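Two-handed grip keeps missing soft bags

Moushumi Bepari
Apr 22, 2022
I'm helping with a two-armed build at the Bostcombe shared workshop. Boxes are fine, but with a soft bag the palms close and it slides out at the bottom. Closing speed is 100 mm a second. Slower, or more force?

Rezaul Sheikh
More force. Worked for me.

Kavinda Wijesinghe
Try slower first. I dropped ours to 69 and had the palms stop on motor current, not on position — a bag has no fixed width. Start with both hands upright, fingers together, the bag midway between them. Check that both wrists are level too. Ours was off after a shell swap and one palm always touched first.
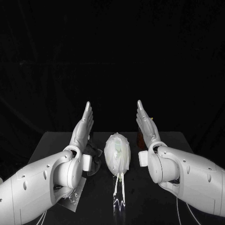 Start pose, palms facing in, bag in the middle.

Moushumi Bepari
Thanks, will try the current stop tonight.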